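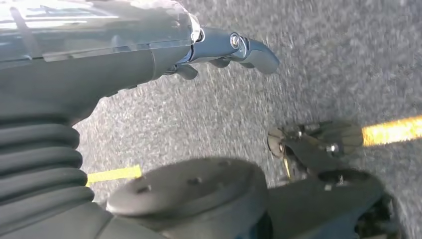 Jasex J4 hand for mobile arms

Hire and second-hand equipment > Hands and grippers > Jasex J4

Status: available for hire, one unit
Supplied by: Nundemeck Equipment Hire
Page last checked: 2026-04-12
Questions: Rhiannon Rosser (bookings), Glenys Pugh (technical)

What the maker says

Jasex calls the J4 "a hand for every task". We have had it on our own arm for long enough to doubt that. The brochure shows it folding a shirt, threading a cable and lifting a mug, all in one smooth clip, and gives no word on how many goes each took. We asked. The reply was a second copy of the brochure.

We hire it out all the same. For some jobs it is a decent hand, and the jobs are listed further down.

What we tried

Glenys Pugh and Raili Partanen ran it in March against the Bellis two-jaw gripper, our usual choice for carpeted floors and cluttered rooms. Both went on the same arm with the same controller and the same wrist camera, set to the same speed. The full run was 53 attempts with each hand, split between picking small things off the floor and getting the fingers under something raised and holding them there.

The J4 managed 37. The Bellis managed more than that on the floor items and fewer on the reaching-under ones, so a single score for either would tell you very little. Please don't quote one to your purchasing people and say it came from us.

Reaching under

Palm-up work is where the J4 earns its hire fee. The soft fingertips sit close beneath a surface and come up to meet it without much fuss in the settings, and a small error in height matters less than it does with hard jaws. Raili thinks most of the benefit is in the rubbery tips and that you could get a good part of it by putting better pads on a cheaper gripper. She may be right. We haven't tested that yet.
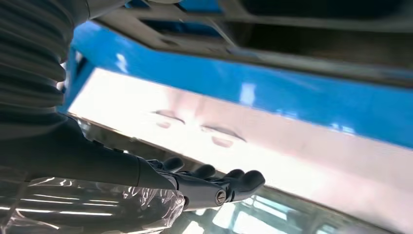 Jasex J4, palm up below the blue panel. Fingertips near the lower edge, no grip taken.

Things we would check before believing the brochure

Repeatability. The quoted figure is for a bare hand on a bench. Mount it on a moving base and most of the error comes from everything behind the wrist, so the figure stops meaning much.

Camera view. With the camera mounted close in, the fingers hide the last part of the approach. Mariann Kelemen moved ours twice and was happy with neither position. If you rely on seeing the moment of contact, plan for a second camera on a stand.

Grip strength. Fine for light items. We would not use it for anything you'd mind dropping.

Covers. The ribbed sleeve on our arm takes up room when the elbow folds. Leave space for it when you plan your paths, and check any loose plastic film for slack before you start. Film on a lower arm will move about, and the controller knows nothing of it.

Software. The Fundska controller will drive the hand, though the ready-made grasps that come with it are poor. We ended up writing our own. Hirers can have a copy of ours as it stands, with no promise that it suits your arm.

Good for

- Reaching under raised or overhanging things
- Soft or awkward shapes at low weight
- Demonstrations, if you allow time to set up

Poor for

- Flat objects on carpet
- Fast repeated picking (hire the Bellis)
- Anybody who needs it working the same afternoon

Hire terms

Minimum hire is 5 working days. Price on request; it depends on whether you want the controller as well. The hand comes in its case with the wrist adaptor, one set of spare fingertips, a power lead and our settings on a memory stick. Worn tips are charged for. Scuffed ones are not.

We don't hire it out with the Jasex "autograsp" add-on. Nia Price spent a good while on it and could not get results that differed from closing the hand on a timer. If Jasex would like to come and show us otherwise, the kettle is on.

Often hired with

Bellis two-jaw gripper
Fundska controller, desk version
Stand camera with clamp

To book, email Rhiannon with your arm model and the bolt pattern at the wrist. A drawing of the wrist plate saves a phone call.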